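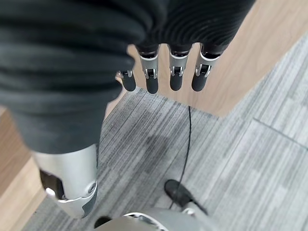
Fig. 1. Maille côtelée gris foncé, au-dessus d'un sol en moquette.

Catégorie : Supports de cours > Gestion documentaire > Module 4

Classement et rangement des dossiers de bureau
Notes remises aux stagiaires, site de Fustport

1. Objet de la séance

La séance traite du rangement courant des classeurs dans un service administratif, depuis la sortie du dossier jusqu'à son retour dans le meuble. Elle fait suite au module 3 (plan de classement) et suppose connues les notions de série, de cote et de durée d'utilité administrative.

Le fonds pris comme référence est celui du projet Nanine, qui comprend 1 132 dossiers, dont 566 encore ouverts. Les dossiers clos relèvent du module 6 et ne sont pas abordés ici.

2. Postes de travail et abords du meuble

Le rangement s'effectue pour une bonne part à hauteur basse. Il est demandé aux stagiaires de dégager le sol devant le meuble avant toute ouverture de porte. Sur une moquette sombre, un petit objet noir se distingue mal ; on vérifiera donc le sol au début et à la fin de l'opération. Les vêtements amples, en particulier les grosses mailles, seront tenus à l'écart des charnières et des ferrures.

3. Dossiers sortis, dossiers rangés
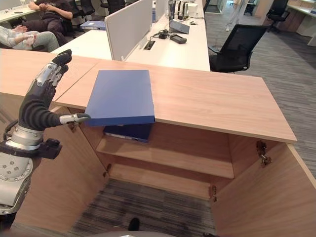 Un dossier est réputé sorti dès lors qu'il a quitté la tablette qui lui est affectée, y compris lorsqu'il reste à proximité immédiate du meuble. Cette définition, retenue par le service Pretau, prête souvent à discussion. Le classeur bleu roi posé à plat sur le dessus de l'armoire est considéré comme sorti et doit figurer au registre ; le classeur bleu marine couché sur la tablette intérieure est considéré comme rangé, sous réserve que l'étiquette de dos soit renseignée. Un classeur ne doit pas déborder du plateau lorsque l'armoire est ouverte.

4. Règles de rangement

4.1 La position verticale est la règle, dos vers l'extérieur. La position à plat est admise sur une tablette peu garnie.
4.2 Le compartiment inférieur est garni en dernier et reçoit les séries les moins consultées.
4.3 L'étiquette de dos porte la cote, l'intitulé abrégé et l'année d'ouverture.
4.4 Les portes sont ouvertes en grand pendant le rangement et refermées dès qu'il est terminé.
4.5 Toute sortie supérieure à 60 jours fait l'objet d'une relance écrite.

5. Travail à préparer

Relever, dans son propre service, les emplacements où des dossiers sont habituellement déposés hors des meubles. Proposer pour chacun une affectation conforme au plan de classement. Le relevé, de deux pages au plus, est à remettre au secrétariat de la formation avant la séance suivante.

Document mis à jour le 14 juin 2018

© Institut Bühler, formation continue | Contact | Mentions légales | Haut de page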